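**Millow pool roof closed again, swim groups moved to Verkside**

Posted 4 p.m., will update when the town gets back to us

The indoor pool at Millow is shut. Again. Water found above the ceiling panels at the shallow end during a morning check, and the whole hall was roped off before the early lane swimmers had got their shoes off. No one hurt. The changing rooms stay open for the gym side only, showers included.

Town notice says "until further inspection." No date given. Last time those words went up it was February and the doors stayed locked till the lilacs were out, so plan accordingly.

What we know so far. The leak is in the seam where the old roof meets the newer part over the kids' pool. Roofing firm Kirno did the patch last time and has been asked back to look at it. Whether that's under warranty is a question the town office did not want to answer over the phone — we asked twice. The pumps and heating are running as normal, so the water itself is fine, it just can't be swum in.
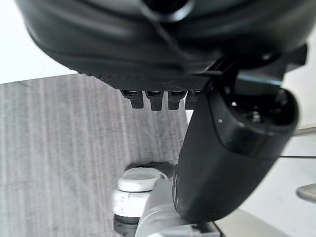
Swim lessons are the big headache. There are 170 kids signed up for the current term and the only other pool in driving distance is Verkside, which has four lanes and its own lessons to run. The Verkside desk has offered the late slot, after 7 p.m., plus an hour at lunchtime. The lunchtime hour is no use to anyone in school. Kit is another thing, the floats and kickboards are all locked in the Millow hall, and parents are being told to bring their own, plus grippy shoes for the smallest ones, the Verkside tiles being slick. Look for a sole with small raised dots or ridges, same kind of bumpy texture as on the underside of the black hand in the photo, and skip anything smooth. Flip flops are banned poolside over there, have been for years.

Bus: the town will put on one bus each evening, leaving the Millow lot at 6:20 p.m. and coming back when the late slot ends. Seats for 20. First come, first served, no booking line as of this afternoon. Under-eights need an adult along, and yes the adult takes up a seat. Do the math on that one.

Money. Season passes will be extended by however long the closure runs, automatcially, no form needed. Single tickets bought ahead can be used at Verkside or handed back at the desk for cash. Lesson fees are less clear. The office says families who can't make the Verkside times can ask for a refund "in writing," and a form is supposed to go up on the town site tonight. It wasn't there when we checked. We'll link it.

The aqua fitness group is moving too, sort of. Hsiao, the fitness studio on the corner by the post office, has given up its big room for dry classes in the mornings, free to anybody holding a Millow pass. Mats provided. Bring water and a towel. Class size is capped at 10, and the sheet for the first morning was full by lunch, so a second class is likely if they can find somebody to lead it.

Team training: no plan yet. The juniors have a home meet coming up that will either move or be dropped. Verkside has no timing gear and no seating to speak of, just the one bench along the wall.
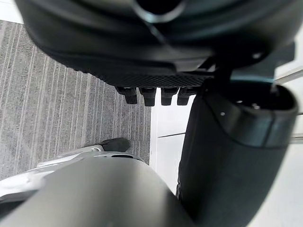
One parent who wrote in this afternoon says the late slot is a nonstarter for anybody under ten, her two are in bed by eight and the bus wouldn't have them home till nine. She would take a shorter lesson on a weekend morning over a full one at night, and wants to know why the town hasn't asked Verkside for that. We put it to the office. The answer was that weekends are being "looked at."

As for the roof, the last repair was sold to residents as a fix that would hold until the full replacement, and that replacement is still not in the budget. It comes up for discussion again next month. A petition at the gym desk asking for it to be moved up had more than 300 names on it by this afternoon, and there's a second sheet at the bakery for people who don't want to go in.

Quick list for tonight:

- Millow pool hall: closed, all sessions
- Gym and showers: open, normal hours
- Bus to Verkside: 6:20 p.m. from the lot, starts tomorow
- Late slot: after 7 p.m., lesson kids only, no public swim
- Dry classes: mornings, at Hsiao, sign up at the door

Lockers in the hall corridor can be emptied until 9 p.m. tonight, ask at the gym desk for someone to let you through. After that they stay shut till the inspection is done.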